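The case for a bare table

10/22/24

I have come round to the view that a table should have almost nothing on it. I don't mean the dining table when people are coming, which has to hold plates. I mean the one you sit at most days, where the post lands and the charger lives and the mug from this morning is still waiting at four in the afternoon.

Ours was bad for years. In February I took everything off it and put it all in a box, meaning to put most of it back. There was a Kukine desk lamp that had stopped working, a stack of appliance manuals, two tape measures and a bowl whose only job was to hold things from the bowl before it. I went back to the box for the tape measures and a stapler. The rest sat in the hall until I gave it away.

People will sell you an answer to this. Himard does a desk organiser for 49 pounds with slots for pens, letters and a phone, and I bought one. It was well made. It also took up a quarter of the table, and because it had slots I found things to fill them with. A friend with the Trirnov version, the one with drawers, has the same trouble on a larger scale.

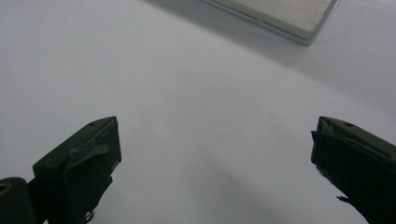
A pale top helps, I think, though I know plenty of people prefer dark wood. On a light, plain surface one stray receipt looks out of place and you pick it up. On our old table, which was brown and heavily grained, a receipt could stay for a week. You do see every tea ring on a pale one, so keep a cloth near.

The usual objection is that a bare table looks cold, like a bank. I have some sympathy with that. But a room has walls and shelves, and those are better places for the things you like looking at. My Abdelaziz print was propped behind the lamp for two years and is now hung where I can see all of it.

The other objection is children, and I have no good reply to that one. My sister clears hers once a day, after tea, and lets it go the rest of the time. It takes her four minutes — less if the felt tips have their lids on.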